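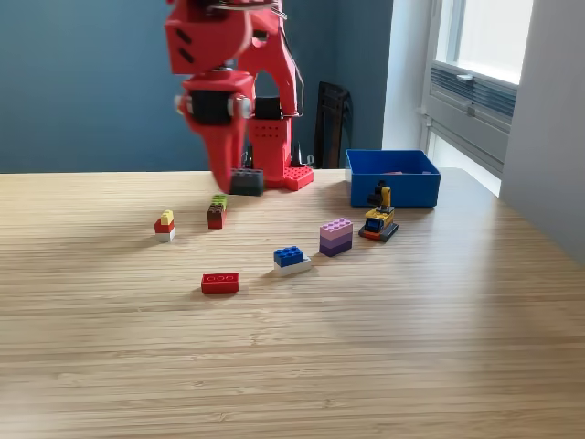
Kultstead Workshop Boards > Equipment & Purchasing > Second arm or spares first??

bricktide
posted 7:12 am

Need opinions fast, order form goes in before the end of August and I've got 1,687 to spend. Dollars, all in, shipping and tax included. It does not roll over.

What we have: one printed arm, red, tabletop size, gripper on the end. Task is pick up bricks off the table and put them in the blue box. Single bricks plus little stacks plus the excavator, which is the hard one. Runs most afternoons. People sign up for time on it and the list is always full.

What I want: a second arm, same as the first. Servos, boards, power, printed parts from Seseck becuase our printer is tied up. Two arms = two people working at once.

What Leen wants: no second arm, spend it all on spares, lighting and a proper camera mount for the one we've got.

Quote from Seseck for the full second arm came in under budget but not by a lot. Leaves enough for cables and maybe a box of screws.

Talk me into it or out of it.

leen_s
posted 7:40 am

Leen here (Salameh, for anyone new). Since I got quoted.

Not "no second arm". No second arm THIS round. Last spring a gripper servo went and the thing sat for the whole lead time. Full sign up list, no arm. If we'd had one servo in a drawer it's an evening's work.

Two arms and no spares is two things waiting to break. My list:

- seven servos, enough to redo a full arm with one extra
- second power supply, same model
- driver board
- overhead camera mount, a stiff one
- curtain or film for the window
- printed gripper parts, several sets

Zoltitov will do the servos as a bundle. I have the quote, it's in the shared folder.

dunlin44
posted 7:58 am

Second arm IS the spares. If one dies you rob the other. Done. Why is this a thread

leen_s
posted 8:03 am

because the first time you rob it you're back to one arm and you paid for two

dunlin44
posted 8:05 am

Which is where you are now anyway?? with your plan you have one arm forever

wmagalhaes
posted 8:31 am

Wellington Magalhães, I do the ordering for the Leka site, so same arms, different budget. We went the way bricktide wants. Some things that hit us after the quote:

The arm price is the arm. Then you need a second laptop or you fight over one. Second set of cameras. Second power strip. Table space, a lot more of it than you think, the arm swings and people put coffee in the way. We had it all planned on paper and then stood in the room with a tape measure and moved a whole bookcase.

Also calibration. Two arms from the same printed parts don't come out the same. Anything you record on one, check it on the other before you trust it.

I'd still do it again. Just put the other lines in the budget first and see what's left.

bricktide
posted 8:50 am

Laptop we have, old but it works. Cameras no. Forgot cameras, ok. That's a real line.

Table, see below. Same table we'd have to share.

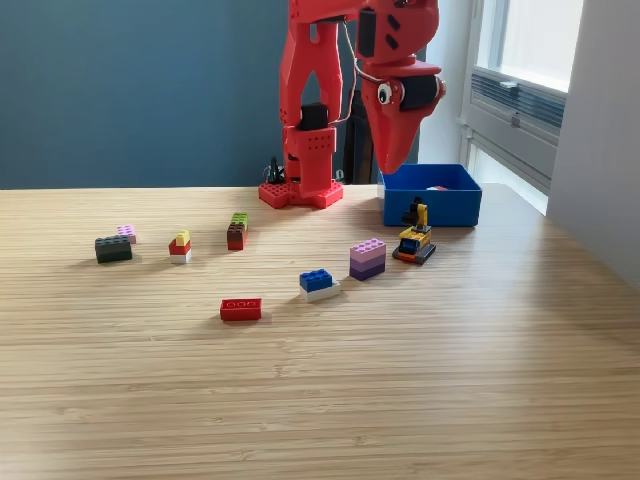
Gripper over the blue box, bricks out on the table. Window side is on the right.

Could get a second base at the left end if we pull the table out from the wall. I think. Haven't measured.

wmagalhaes
posted 9:14 am

Measure first. Mark out the reach with tape on the tabletop, full circle, all the way stretched. Then do the same circle where the second base would go. If they overlap you need either a rule about who moves when or a second table, and a second table is money.

And look at the light on the right half of that table. Bright on one side, darker on the left. If arm two goes on the left it gets different light to arm one. Might be fine. Might drive you nuts. I'd want the window film regardless of which way you go, it's cheap.

leen_s
posted 9:20 am

thank you. Window film has been on my list since forever

tablesaw_tess
posted 9:47 am

love the googly eye. is that a budget line too

bricktide
posted 9:49 am

Petty cash

tablesaw_tess
posted 9:52 am

Real question then, why buy printed parts at all. Print them here, overnight, when nobody's on the machine. That has to be a decent chunk of the Seseck quote?

bricktide
posted 10:06 am

It's a chunk yes. Printer is booked solid to the end of the month though and the big column pieces take ages. If one fails at the end you've lost the night and start over. I'd be sitting there babysitting it. But ok, after the order goes in there's no rush on the plastic. Only the electronics have to be on the form.

Hm. That changes it a bit.

dunlin44
posted 10:11 am

so: order electronics for arm 2, print the plastic later, spend the difference on Leens spares. everybody happy, close thread

leen_s
posted 10:30 am

Closer. Not there. Run the numbers with cameras in and you get maybe a couple of servos as spares and no driver board. I'd want the driver board over the cameras, frankly. And "print the plastic later" means a box of servos on a shelf til winter, we all know how that goes. The gripper redesign is still "later" and that was before the clocks changed.

Counter offer: buy my seven servos. They're the same servos the arm uses. Buy the driver board, buy the supply. Call it spares. When the plastic gets printed, if it gets printed, you build arm two out of the drawer and we reorder spares next round. If it never gets printed we still have working spares.

bricktide
posted 10:34 am

...that's my arm with your name on it

leen_s
posted 10:35 am

yes

wmagalhaes
posted 11:02 am

This is sensible, do this. Two cautions. One, check the servos are really all the same part. On ours the shoulder one has different gearing from the gripper one, same case, same look, different number on the label. We ordered a bag of the wrong kind and didn't notice until one was screwed in.

Two, returns. Zoltitov gives you 60 days on unopened bags and that clock starts when it ships, not when you get round to opening the box. So open it, test every servo the day it lands, write the date on the bag. If you're going to leave them on a shelf til winter you'll find the dead one after the window closes.

gantrygoat
posted 11:25 am

Gonna be the grump. Why are you buying hobby servos at all. For that money, save up two rounds and get one proper commercial arm with a warranty and someone to phone. You'll spend the same on gears by next summer.

dunlin44
posted 11:29 am

it doesn't roll over, its in the first post

gantrygoat
posted 11:33 am

Then ask for it to roll over. People do. Write a one page case, attach the sign up list.

wmagalhaes
posted 11:50 am

I priced that for Leka. Even the small ones were well out of reach, and then you don't let beginners near it, so the sign up list gets shorter for the wrong reason. With the printed ones somebody crashes the gripper into the table, you print a new jaw, they carry on. I'd rather have that. But gantrygoat is right about asking, worst they say is no.

gantrygoat
posted 11:58 am

fair on the crashing. Still think you'll be buying gears.

bricktide
posted 12:20 pm

Buying gears regardless, adding gears.

OK where I'm at:

Zoltitov: servo bundle (after I check every label on the arm tonight), driver board
Seseck: power supply, gripper parts one set, screws
Local: window film, power strip
Camera mount: the stiff one if there's money after shipping, otherwise we build one out of scrap
Seseck full arm kit: off the form

Column and base plate get printed here when the queue clears. Tess I'm putting you down for that since you brought it up

tablesaw_tess
posted 12:26 pm

walked into that. Fine. Red only if someone buys red, we have grey and half a roll of something brown

leen_s
posted 12:41 pm

Good with all of it exept "otherwise scrap" for the mount. The one we've got sags. Every time somebody leans on the table the view shifts and whoever's next has to line it up again. Put the mount above the gripper parts. We can print gripper parts.

bricktide
posted 12:44 pm

Swapped. Film and mount both above the gripper parts now.

Anyone know if Seseck charges shipping per item or per order? Their page says one thing and the quote says another

wmagalhaes
posted 1:15 pm

Per order for us, but the power supply came seperately and they billed it as a second one. Email them and get it in writing before it goes on the form. Ask for whoever does the school quotes, they answer quicker.

bricktide
posted 1:18 pm

Emailing now. Labels tonight, will post the part numbers here so they're somewhere people can find them.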